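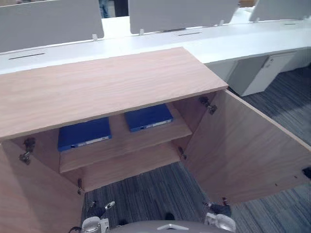 Photo: Besthorpe Marine Outfitting

Zadosent Onboard Water Slide System

The Zadosent is an enclosed body slide for the open decks of passenger ships. Besthorpe supplies it to cruise lines for new vessels and for refits, and it may be ordered alone or as part of a larger splash area. The slide is built in flanged sections that are bolted together on deck, so a damaged section can be taken out and replaced without removing the rest of the run.

Configurations

Two versions are offered. The Zadosent Single has one lane and a straight run-out. The Zadosent Twin has two lanes with a shared start platform and a timing display at the finish. Both versions are available with clear or tinted upper sections. Custom colors may be matched to the operator's fleet standard at the time of order.

Water supply and treatment

Each slide runs on a closed fresh-water loop with its own balance tank. The pump unit is fitted below the start tower or in an adjoining machinery space, and it is connected to the ship's power through a marine-rated control panel. Filters may be cleaned from the deck side. The tank drains fully for lay-up periods, and the system can be shut down from the attendant's station when wind or ship motion exceeds the limits set by the operator.

Guest capacity and limits

Maximum rider weight: 300 lb
Design throughput, Single: 300 riders per hour
Design throughput, Twin: 500 riders per hour
Minimum water warm-up period before opening: 60 minutes
Attendants required: 2 (one at the start platform, one at the run-out)

Installation

Besthorpe provides deck load calculations, foundation drawings, and on-site supervision. Installation is normally carried out during a scheduled dry dock. Operators planning work for January should confirm the deck survey before placing the order, as drawings cannot be released without it.

Related equipment

The Aquino splash pad uses the same pump unit as the Zadosent and may share its balance tank. The Ollow deck shade is available in fixed and folding forms and is suitable for queue areas and seating beside the slide.

Warranty and service

Slide sections are covered for 60 months from commissioning. Pumps, valves, and control panels are covered separately under the terms stated in the purchase agreement. Annual inspection by a Besthorpe technician is required to keep the warranty in force.

Requests for quotation should state the vessel name, deck number, available footprint, and planned dry dock period.

Page last revised 17/10/2025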